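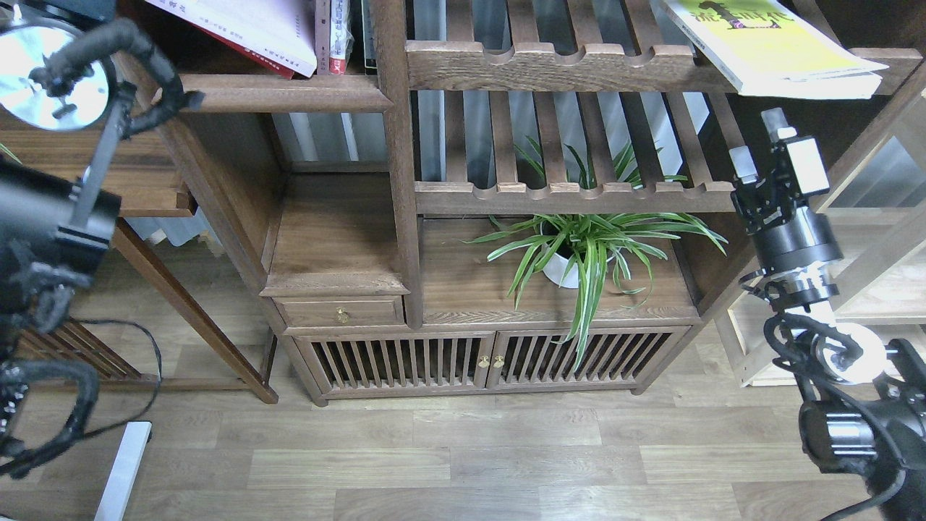

Books on top, spider plant below.

I bought my first Nerkov paperback for the cover, which had a ferry on it, and I didn't open it until March. Then I read all eight books in a row and was no use to anyone for weeks!

If you haven't met them, the Nerkov novels follow one family of salt merchants in the made-up port of Trurnano, from the grandmother who arrives with a stolen mule to the grandson who sells the warehouse. They came out in tiny editions (the first printing of Gareo, my favorite, was 3300 copies) and for 30 years you mostly found them by luck, in boxes at yard sales. Now Niven Press is bringing the whole set back in new translations, and I've been reading old and new side by side like a crazy person.

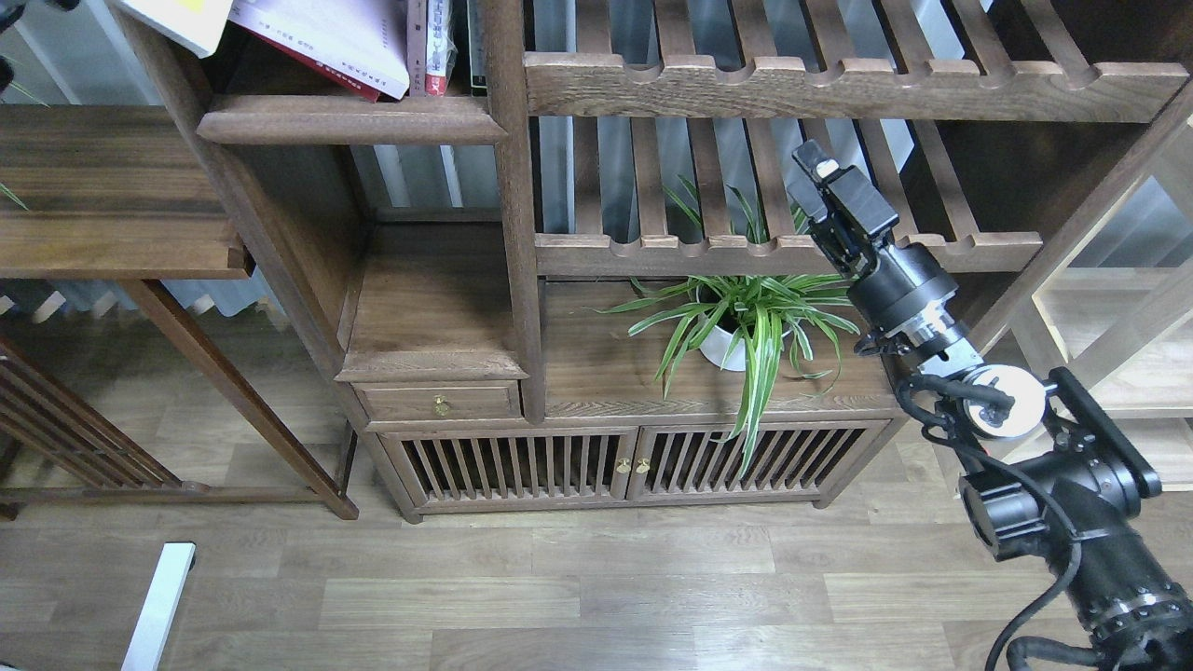 Shelf space, always running short.

The new Gareo is looser and a lot funnier. The old version had the aunts talking like judges. Now they interrupt each other, they swear, they lose track of the story they're telling — and the long dinner chapter finally sounds like a dinner. I do miss the old last page, though. The new one swaps "the harbor went on without us" for something plainer, and I've read it over and over and still can't decide.

Start with Gareo, even though it's the third book. The first one spends a long time on salt taxes (I liked the salt taxes, but I know my friends), and you can go back to it once you care who's paying them.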